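Student Project Report: A Front-Mounted Tool Holder Plate for the Shared Assembly Bench

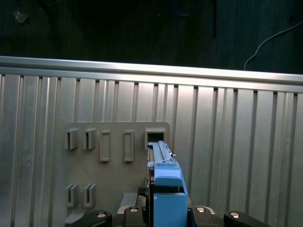
Figure 1. The gray holder plate on the front of the aluminum panel, with one tool in the wide slot holder.

6 min read | 12 shares | 0 comments

Department of Production and Design, Nasura Technical College
Submitted 2019-11-10

Summary

This report describes the design, installation and first period of use of a tool holder plate for the shared assembly bench in the project room. The plate was developed as part of the second-year module in Workplace Organization. Its purpose is to give each hand tool on the bench a fixed place that can be reached from the front without opening a drawer. The work was carried out by a group of four students over one semester, beginning in June.

1. Background

The shared bench is used by three course groups. Before the project, small tools were kept in two drawers below the work surface. A short survey among the groups showed that students often left tools lying on the bench or carried them to other rooms, and that the search for a missing tool was the most common cause of delay at the start of a session.

The module handbook requires that any improvement to a shared workplace be removable and leave the existing structure undamaged. Drilling into the panel was therefore excluded from the beginning. The budget was set at 200 euros, including test pieces.

2. Requirements

The group agreed on the following requirements with the course supervisors:

- The tools must be stored at the front of the bench and must not take up any of the work surface.
- Each holder must accept its tool with one hand.
- An empty holder must be noticeable at a glance.
- The plate must be mounted on the existing ribbed aluminum panel.
- Corners facing the user must be rounded where clothing could catch.

3. Design

Several arrangements were drawn on paper and tested with cardboard models. The first model placed all holders in a single row. It was rejected by the supervisors on account of its width, which would have blocked access to the right side of the panel. The final version uses two rows and is mounted left of center.

Seven holders are fitted to the plate. Four of them are open U-shaped clips, two in the upper row and two almost directly below them in the lower row. Each clip has a vertical slot that opens toward the front. They are intended for slim tools with a thicker head or handle, which rests on the clip while the shaft passes through the slot.

The remaining three holders are all in the upper row. Two are closed, upright rectangular frames, taller than the clips, meant for flat tools that would slip out of an open holder. The last one, at the right end of the row, is a wider rectangular slot for the tool used most often. The group discussed whether this holder should be placed at the left instead, but most bench users reach from the right -- a point confirmed during the cardboard tests.

Gray was chosen for both the plate and the holders so that the assembly would match the rest of the bench. One supervisor would have preferred a strong contrasting color, and the question was left open for a later version.

4. Installation

The panel consists of vertical channels with raised ridges between them. The fasteners were selected from the Dalent catalog after an earlier set, ordered from Codura, proved too wide for the grooves and had to be returned. This delayed the installation by 12 days. The fitting itself was completed in one afternoon.

The height of the plate was adjusted twice. In its first position the upper row was too close to the rail, and taller tools touched the rail when lifted out. The plate was then lowered to about the middle height of the panel.

5. Use and Findings

The holders were tested by inserting and removing a tool 1000 times in total, divided among the group members. No holder broke. One of the U-shaped clips became slightly looser and was replaced with a spare.

During the trial period, bench users were asked to note on a sheet whether all tools were in place at the end of a session. Of the 53 sessions recorded, most ended with every tool returned. Complaints concerned mainly the lower row, which some users found hard to see while standing close to the bench. Two users also reported placing tools in the wrong frame, as the two closed frames look alike.

The sheet was not filled in after every session, and the results should be read with this in mind.

6. Recommendations

The group recommends that labels be added beside the two closed frames and that a second plate be considered for measuring tools. Loose cables and small scraps should also be cleared from the floor near the bench at the end of each session, as the present cleaning plan covers only the work surface.

The drawings and the parts list have been placed in the Stüber folder in the project room. Spare clips are kept in the upper drawer of the bench.

Share this report | Back to student projects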